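**Mise à jour 2.4 de Talpur : ce qui change pour les tablettes Ultlow**

La version 2.4 de Talpur, le système alternatif maintenu par l'équipe de Nurkbridge, est disponible au téléchargement depuis le début du mois de février. Elle concerne les tablettes Ultlow de deuxième et de troisième génération. La première génération reste sur la branche 1.x, qui reçoit encore les correctifs de sécurité mais plus aucune nouvelle fonction.

Le principal ajout est le déverrouillage du chargeur d'amorçage sans ordinateur. Jusqu'ici, il fallait brancher la tablette à un PC sous Windows ou Linux et passer par l'outil Midex en ligne de commande. Midex existe désormais sous forme d'application, à installer directement sur la tablette. L'opération efface toutes les données, comme avant. La sauvegarde se fait depuis le menu Paramètres > Système > Archive, et le fichier obtenu doit être copié sur une carte SD ou sur un autre appareil avant de lancer Midex.

L'image complète pèse 2364 Mo pour la troisième génération et 1334 Mo pour la deuxième, livrée sans le pack de langues. Ceux qui ont déjà la version 2.3 peuvent se contenter du correctif de 220 Mo, proposé automatiquement dans le gestionnaire de mises à jour.

**L'erreur 2911**

Plusieurs lecteurs nous ont écrit à propos de l'erreur 2911, qui s'affiche juste après la vérification de l'image. Elle vient d'une signature périmée dans le cache de Midex. Zarmeena Gondal, qui suit les rapports de bogues chez Nurkbridge, recommande la procédure suivante :

1. Fermer Midex et redémarrer la tablette.
2. Ouvrir Paramètres > Applications > Midex, puis vider le cache (et lui seul, sans toucher aux données).
3. Régler la date et l'heure sur le mode automatique.
4. Relancer Midex et choisir « Vérifier de nouveau ».

Si l'erreur revient, il faut supprimer l'image et la télécharger une seconde fois, de préférence depuis le miroir européen. Le miroir principal a servi un fichier incomplet pendant quelques heures après la publication – il a été remplacé depuis, mais certaines copies circulent encore sur les forums. La somme de contrôle à jour figure sur la page de téléchargement, sous le numéro de version.

**Autres changements**

- Le clavier français gère enfin les majuscules accentuées par appui long.
- Le mode économie d'énergie ne coupe plus le Bluetooth quand un casque est connecté.
- La rotation automatique peut être désactivée application par application.
- Le lecteur vidéo intégré accepte les sous-titres externes au format SRT.
- L'ancien magasin d'applications a été retiré. Les applications déjà installées continuent de fonctionner, mais sans mises à jour.

Deux défauts connus subsistent. La luminosité repasse parfois au maximum en sortie de veille sur la troisième génération, et l'appareil photo avant refuse de démarrer si la tablette chauffe. Jacinto Palacios travaille sur le premier, un correctif est en test. Le second attend un pilote du fabricant, sans date annoncée.
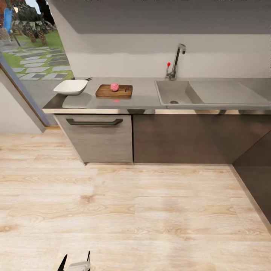
Peut-on revenir au système d'origine après avoir installé Talpur 2.4 ?

Le retour reste possible à tout moment avec Midex, option « Restaurer », à condition d'avoir conservé l'image d'usine. Le chargeur d'amorçage, lui, reste déverrouillé tant qu'on ne le referme pas à la main, et cette fermeture efface de nouveau la tablette.

Pour ceux qui préfèrent attendre, la version 2.3 reste prise en charge jusqu'à l'été. Les rapports de bogues sont à déposer sur le suivi de Nurkbridge, en précisant la génération de la tablette et le numéro de version affiché dans « À propos ». Merci de joindre le journal de Midex au format texte, les captures d'écran ne suffisent pas pour retrouver la ligne en cause.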